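作業ノート 2月 Sillholm向け梱包の見直し

午前9時から。先月から続いている箱の件、今日は自分の担当分をまとめて書いておきます。日本語の間違いがあれば、あとで直してください。

目的は、Brightの500 mlボトルを一本ずつ箱に入れて送るときの、入れ方と紙の敷き方を決めることです。前の方法では、底に紙を丸めて入れていましたが、丸め方が人によって違い、ボトルの高さがそろいませんでした。Erositzの倉庫からも、ふたを開けたときの見た目がばらばらだと言われています。

1. 台の準備

木の台の上に、大きい白い紙を一枚敷きます。紙は台より少し小さく切り、木のふちが周りに見えるようにします。ふちが見えると、紙がずれたときにすぐ分かります。箱は紙の左の端に置くことにしました。真ん中に置く案もありましたが、右側から次のボトルを取るとき、箱のふたに腕が当たりました。

紙の交換は、汚れたら交換、とだけ書いてありました。これでは判断が難しいです。私の考えでは、ボトルの底が触れるところに汚れがあれば交換、それ以外は一日使ってよいと思います。意見をください。

2. 箱に入れる

箱は立てて、上のふたを全部開いておきます。ボトルは白いキャップの近くを持つと、箱の中で手が曲がって入れにくいです。胴を持ったほうがまっすぐ入ります。最後の2 cmはゆっくり下ろします。急に放すと底の紙がへこみ、キャップの高さが変わります。

青いボトルは青い箱に入れます。外側は青い印刷ですが、内側は茶色のままなので、ふたを開いていれば、中のボトルの色はよく見えます。
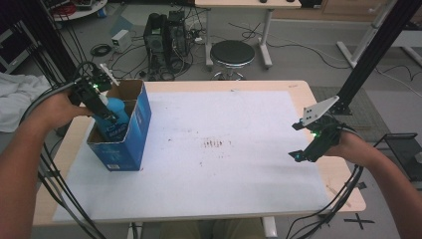 3. 底の紙

三つの方法を比べました。
・丸めた紙:早いですが、高さがそろいません。
・四つに折った紙:高さはよいです。ただし角が立って、ボトルが少し傾くことがあります。
・Susitumの波紙を一枚:いちばん安定しました。値段は少し高いです。

波紙は300枚入りの束で届きます。開けた束は平らに置いてください。立てておくと下の角がつぶれて、箱の底に合わなくなります(先週、私が失敗しました)。

4. 結果

波紙で27箱を作り、ふたを閉めてから軽く振りました。音がしたのは2箱です。どちらも波紙の向きが逆でした。波の線が箱の長いほうの辺と同じ向きになるように入れれば、音はしませんでした。この向きを手順書に図で入れたいです。文だけでは、私もはじめに間違えました。

5. まだ分からないこと

・ラベルを先に貼るか、あとで貼るか。先に貼ると早いですが、ふたを閉めるときに指でこすってしまいます。
・白い紙の代わりに、洗えるシートを使えるか。滑りやすいかもしれないので、小さいもので一度試します。
・Sillholmに送る箱は、冬のあいだテープがはがれやすいと聞きました。別のテープを注文中です。届いたら同じ数の箱で比べて、このノートの続きに書きます。

午後は台を次の人に渡すので、残りの波紙は棚の二段目に戻しました。手順書の下書きは共有フォルダーにあります。3番のところだけ先に読んでもらえると助かります。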